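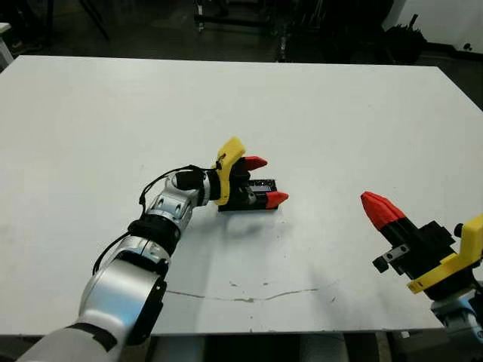
Stenwood Community Learning Center invites applications for the position of Adult Literacy Instructor, English as a Second Language, for the evening program beginning in October. The successful candidate will teach two levels of conversational English and one writing workshop, and will report to the Program Director, Shuzhen Yan. Classes are held around large shared tables with white matte tops, and instructors are expected to be comfortable teaching seated among learners as well as from the front of the room. Enrollment for the coming term stands at 87 adults, most of whom work during the day and attend after a full shift.

About the Center

The Center has offered free instruction in reading, writing and spoken English to residents of Stenwood and the neighboring towns since its founding. Last year 488 learners completed at least one course. Many go on to the citizenship preparation class or to the high school equivalency program, both of which are offered in the same building. Teaching materials are supplied by the Center, including the Bovano reader series for beginning students and the Mandex workbook for the intermediate level.

Duties

Plan and teach three evening classes per week during the fall and spring terms.
Assess new learners at intake and recommend placement.
Keep attendance and progress records and submit them at the end of each month.
Meet with each learner individually at least once per term.
Attend the monthly staff meeting and two training sessions per year.
Take part in the spring open house.
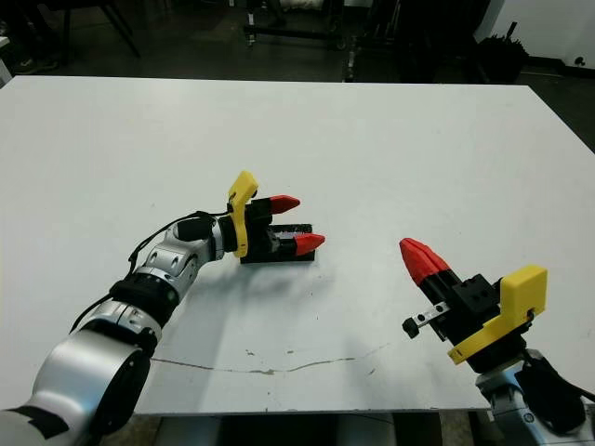
White tabletop, with some signs of wear.

Qualifications

Applicants must hold a bachelor's degree in any field and a recognized certificate in teaching English to adults. A minimum of five years of classroom experience is required, at least one of them with learners who have limited schooling in their first language. Knowledge of a second language is desirable — Spanish, Mandarin and Haitian Creole are the languages most often spoken by our students — but is not a condition of employment. Candidates should be familiar with common word processing software and able to climb one flight of stairs, as the writing workshop meets on the second floor.

Terms of Employment

This is a part-time position for one academic year, renewable upon satisfactory review. Pay is hourly and is set according to experience, under the scale adopted by the Center. Preparation time is paid. The position does not include health coverage. Free parking is available behind the building after the close of the business day. Employment is subject to a background check and the verification of credentials.

How to Apply

Please submit a letter of interest, a current résumé, a copy of your teaching certificate and the names of two professional references. Applicants who teach writing should also enclose one lesson plan of their own design, no longer than two pages. Materials may be delivered to the front office in the Zou Building or sent by mail to the attention of Wanting Lu, Office of Personnel. Applications must be received by August 30, 2019. Incomplete applications will not be reviewed.

Selected candidates will be invited to an interview and asked to teach a short sample lesson. Travel costs for interviews are not reimbursed. The Center is an equal opportunity employer and will provide reasonable accommodation to applicants with disabilities — requests should be made to the Office of Personnel before the interview.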